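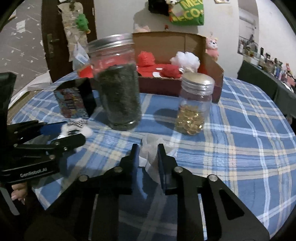

Re: Tustura order, second pair of grippers

Tuesday's draft of the equipment list is still open, so I'm answering on the list where everyone can see the numbers.

> Do we need a second pair of hand-held grippers this year? The 4000 in
> the Tustura line would also cover the storage upgrade, and we can't do
> both. I would also like to know why the pads are listed separately.

I would buy the grippers and put off the storage. At Eltiswood we work two-handed on most tasks now, and one pair means one recording station. When a gripper goes back to Brirnis for service, that station stops. Last year we lost 20 working days that way.

The pads are listed separately because they wear out long before anything else does. I put down 59 sets, which should carry us to June of next year. Soft goods are the reason for the high count. Household tasks now include tissue, mesh bath poufs and small plush toys in an open box, and operators squeeze harder on those than they do on a jar.
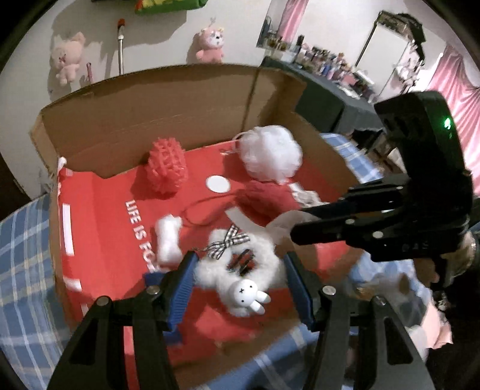 Props are the other cost I would like to see in the budget properly. At the moment people bring things from home or buy them and send in a receipt, and the total only shows up at the end of the quarter. I suggest a small monthly amount for each site, Tambunan included. Cardboard boxes and tablecloths can come out of the same money.

What I would cut:

- the 2 spare carrying cases, as the old ones still close
- the extended warranty on the pads, which doesn't cover wear anyway
- express shipping, if we order before the end of the month

That leaves enough for the second pair without touching the Tambunan travel money. The storage can go in the next round. We have room on the current drives if each site clears its rejected recordings first.

If anyone has a newer quote from Tustura than the one in the shared folder, please post it here before Tuesday's call.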